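Nodden import duty and VAT software: six months in and I'm still pleased
Posted Oct 16, 2020 by Kathleen Keogh

I run a small online shop selling craft tools and haberdashery, and a fair slice of what I sell comes from outside the country in small parcels. For years my way of dealing with customs charges was a spreadsheet, a calculator and a bad mood. I started using Nodden in the spring and I have been boring my friends about it ever since, so it's time to bore you lot as well.

Nodden is a web service that works out duty and import tax on goods before you buy them or before you send them. You put in what the item is, what it cost, where it's coming from and where it's going, and it gives you a landed cost: the price of the thing once everyone has had their share. There's a plug-in for shops too, which puts that figure at the checkout so your customer sees it before they pay. I use both halves.

Setting up

I'd put aside a whole weekend and didn't need it. You upload your product list as a plain spreadsheet and Nodden has a go at giving each line a customs code. I had 1,306 lines, many of them with hopeless names I'd typed at midnight ("blue ones, small"), and it still matched far more than I expected. Anything it isn't sure about goes into a separate pile for you to look at, with the likeliest codes listed and the official wording next to each one. I ended up with 670 in that pile, which sounds dreadful, but lots of them were the same thing in different colours and you can fix those in one go. I did the lot over two evenings with the radio on.

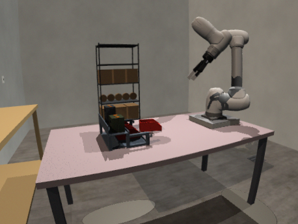
Robot arm and small metal shelving unit on a pink-topped table.

The bit I love is that it remembers. Once I'd told it that my quilting rulers were plastic and not wood, it went back and asked whether the similar ones should change as well. Yes please!

Day to day

Most mornings I open the dashboard, look at the orders going abroad and print the customs forms. It fills in the description, the code, the value and the weight, and it nags you if something's missing. I used to get parcels sent back for vague descriptions ("gift", "parts", that sort of thing) and I haven't had one for ages.

For goods coming in, I use the quote page. You can save a quote, change one thing and put the two side by side, so I can see what happens if I order one big box instead of several little ones. I tried this with a supplier of embroidery hoops, Intarasuk, who had offered me a better unit price for a bigger order. The bigger order went over a threshold and picked up duty that the small ones didn't, and the saving shrank to almost nothing. I'd never have spotted that with my old spreadsheet (my old spreadsheet didn't know what a threshold was). I went back and asked for a better price, and got one.

It handles returns too, though you have to dig for it. Under Reports there's a page listing goods that came back and the tax that may be claimed on them. I'd simply been letting that money go.

At the checkout

I was nervous about this part. I thought that if people saw the tax up front they'd run away, and a few probably did. What I've noticed far more is the emails I don't get any more, the ones from cross customers who've had a card through the door asking for money before they can have their parcel. Those were horrible to answer. Now the charge is there in black and white, with a little "what's this?" link, and people either pay it or they don't.

You can choose whether to collect the tax yourself or just show it as an estimate. I show the estimate for places I hardly ever post to and collect for the rest. Switching a country from one to the other is a single tick box. 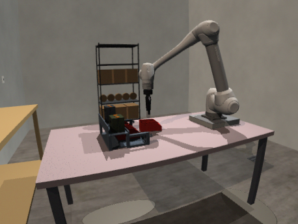

What it costs

There's a free plan which lets you do up to 6 quotes a day by hand, and if you're only buying the odd thing from abroad for yourself, that's plenty. The paid plan is monthly and goes up with the number of orders. I'm on the second rung and it costs me less than I used to lose on parcels refused at the door. There's no long contract, and you can drop down a rung in a quiet month, which I did over the summer without having to ring anybody.

How it compares

Before this I had a trial of Bustus, which does a similar job and looks smarter. If you're a larger firm with a warehouse I can see why you'd want it, as it talks to all the big stock systems. For me it was too much: menus inside menus, and I never did find where to change the currency. The customs codes were good, I'll give it that.

My friend Vitória Guerreiro sells ceramics and uses the Weltthorpe add-on, and she's happy with it. It's cheaper than Nodden but only covers parcels going out, and she fills in her own codes. With a short product list like hers that makes perfect sense. With mine I'd weep.

The grumbles

The phone version is poor. Tables run off the side and the save button hides behind the keyboard. I only use it to check things.

Rates are updated for you, but the notice that something has changed is a tiny grey line at the bottom of the dashboard. I'd like an email! I've asked, and was told it's planned for December, so I'll add a note here when it turns up.

Mixed sets are a faff as well. If you sell a kit with scissors, thread and a printed pattern in one box, you have to decide which item counts as the main one, and the help page on this is very thin. Support did answer me the same afternoon, from a real person who had plainly read my question, and she sent me a worked sum for one of my own kits.

Would I pay for another year? I already have. If you want to try it, start with the free plan and put in something you've bought before, where you know what you were charged. I did that with an old order of bobbins and it came out right to the penny.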